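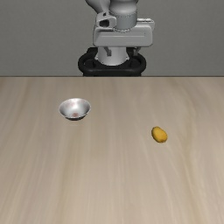
Our class project this term was a pick-and-place task, and I want to write down how it went while I still remember the details. The course is the evening robotics one at the Clevton campus. Everything runs in simulation until the last two weeks. Each team gets the same arm, the same wood table and a start file, and has to teach the arm a single job. Ours was to put the yellow thing in the bowl. It sits well off to the right of the bowl in our usual test layout, so the arm has to cross a good stretch of bare table to do it. We never agreed on what to call the yellow thing. In the code it is "fruit_01" and in our notes it is whatever the person typing felt like.

There are three of us on the team. We called it Pelura, which was the name of an unused folder on the shared drive. One of us took the control code, one took the training runs, and I took the data, meaning I drove the arm by hand through the task and saved each run. By the end of May I had 960 of them. I threw out a lot of others where I dropped the fruit or bumped the bowl.

The first policy we trained was bad. It went to the middle of the table every time and closed on nothing. I had been resetting the scene by hand and putting the objects in nearly the same places, so the policy had learned a spot on the table. I wrote a short script to shuffle the positions and started the data over. That cost us 11 days and I was not popular.

The second problem was the approach angle. A long object can be grabbed across the short side or along the long side, and I had done both without thinking about it. The policy tried to split the difference and came down at an angle that was no use for either. After that I stuck to the short side on every run.
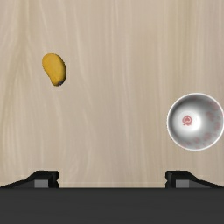

We also argued about how many camera views to use. The Lehner handout says to start with one and add another only if you have to. We started with two and kept two. Training took longer, but the view from the wrist helped a lot in the last part of the reach, and I would do it that way again.

Grading was 20 trials with positions we had not seen before. Ours finished 17 of them. Two of the misses were drops on the way to the bowl, and on the other one the arm stopped short and stayed there until the timer ran out. We still don't know why. The log looks normal to me.

The final demo is on the real arm in the Grollon building in July. I expect the numbers to go down. If you are taking the course next year, write the reset script in week one - and check that it is really shuffling before you record anything.

Recent posts
Notes on week 6: gripper force settings
Moving my training files off the old laptop
What I bought for the line follower and what I would skip
Clevton robotics course: is the evening section worth it?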